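Filztischdecke auf Basteltisch rutscht und fusselt – was tun?

Gefragt von Hiyori Arai
Kategorie: Haushalt und Textilien
3 Antworten

Hallo zusammen, kurze Frage. Hab für unseren langen Tisch im Gruppenraum eine Filzdecke geholt, dunkles Petrol. Darauf wird alles abgelegt, was sortiert werden muss – Stifte, Fläschchen, Schachteln, Beutel, der ganze Kram halt. Sieht gut aus, nur: rutscht bei jedem Griff nach vorn, und jeder Fussel bleibt hängen. Absaugen mit der Polsterdüse hilft genau einen Tag.

Klammern gingen, aber die Tischplatte ist dick und die billigen springen ab. Doppelseitiges Klebeband will ich nicht, der Tisch gehört uns nicht.

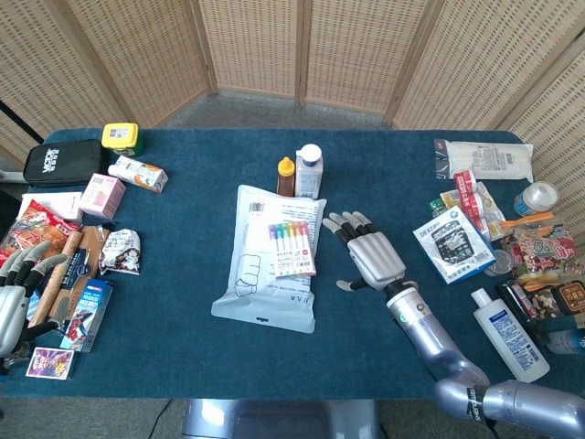
Zweites Problem: Textmarker. Bei uns ist neulich einer offen liegen geblieben, gelber Fleck, ca. so groß wie ein Daumennagel. Mit Wasser getupft, wurde nur breiter. Darf man Filz überhaupt waschen? Etikett ist ab, Material weiß ich nicht. Danke schonmal!

Antwort von Edeltraud Berchtold
Als hilfreich markiert (15)

Erstmal rausfinden, was es ist. Am Rand eine Faser rauszupfen und über der Spüle anzünden (Pinzette!). Riecht nach verbranntem Haar: Wolle. Schmilzt zum Klümpchen: Polyester. Wolle nicht in die Maschine, die geht ein. Polyester kann meistens 30 Grad, Schonwaschgang, nicht schleudern, liegend trocknen. In den Trockner keins von beiden.

Fleck: Textmarker sind meist wasserlöslich. Lauwarmes Wasser mit einem Tropfen Spülmittel, weißes Tuch, von außen nach innen tupfen, nie reiben. Zwischendurch das Tuch wechseln. Wenn nach 15 Minuten nichts mehr rausgeht, vorsichtig mit Spiritus, vorher an einer versteckten Ecke testen, dunkle Farben können ausbluten.

Rutschen: Antirutschmatte für Teppiche drunter, das offene Gitterzeug von der Rolle. Auf jeder Seite 5 cm kleiner schneiden als die Decke, dann sieht man nichts. Liegt bei mir seit April, bewegt sich nichts mehr.

Antwort von Teodoro Cordero
Hilfreich (8)

Fusselrolle. Oder feuchter Gummihandschuh, einmal in eine Richtung drüberstreichen, geht schneller als saugen und kostet nix.

Zu der Matte oben – aufpassen bei lackierten Tischen, manche von den Dingern kleben nach ein paar Monaten fest und hinterlassen ein Muster. Ab und zu hochheben. Bei uns war der halbe Küchentisch kariert.

Antwort von Estíbaliz Cifuentes

würd gar keinen filz nehmen. wachstuch, abwischen, fertig. wenns unbedingt filz sein muss dann kleinkram in flache tabletts, dann liegt auch nichts offen auf dem stoff

Kommentar von Hiyori Arai

Ist Polyester, hat geschmolzen und gestunken. Fleck ist mit Spüli fast weg, man sieht ihn nur noch wenn man's weis. Matte ist bestellt, Tisch ist glaub ich geölt und nicht lackiert, heb sie trotzdem ab und zu an. Tabletts überleg ich mir noch.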